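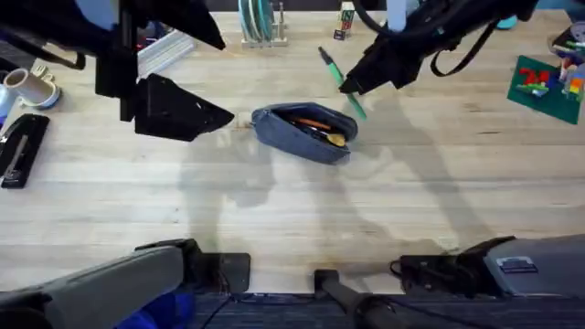

Search this site Go

humik-pouch

README, last edit 2022-11-12

Data and scripts from the Plurnoscombe robotics club, two-arm project. Task is pencil pouch packing - pens and markers go in the denim pouch, zipper starts open. Teleop only, no policy in this repo yet.

What's in here
368 episodes total. 134 of them have the clutter layout (tape, stapler, building mat etc. left out on the table), rest are bare table plus pouch and pens.
Fixed camera video, joint states both arms, gripper state.
One text label per episode, typed by whoever was driving so spelling varys.

Setup
Arms clamp to the front edge. Check clamps before you start, left one creeps. Keep cables off the carpet path if you can.
Run the Psarras calibration script first, both arms, then home. If right gripper reads open when its closed, rerun.

Known problems
37 episodes have a dropped pen. Kept them, flag is drop=1.
Shadows from the arms move a lot between the March sessions and later ones. Dont mix for eval.
Green marker rolls. Set it down diagonal, cap away from the pouch.
Closing the zipper is not in the task. Tried it, 4 good runs, not included.

To do
- split file for train/val
- fix timestamps in the early folders
- write up for the Plaliter student contest - need page limit

Shares 4 Comments 0

Related
humik-calib
Plaliter contest rules and dates
Psarras install notes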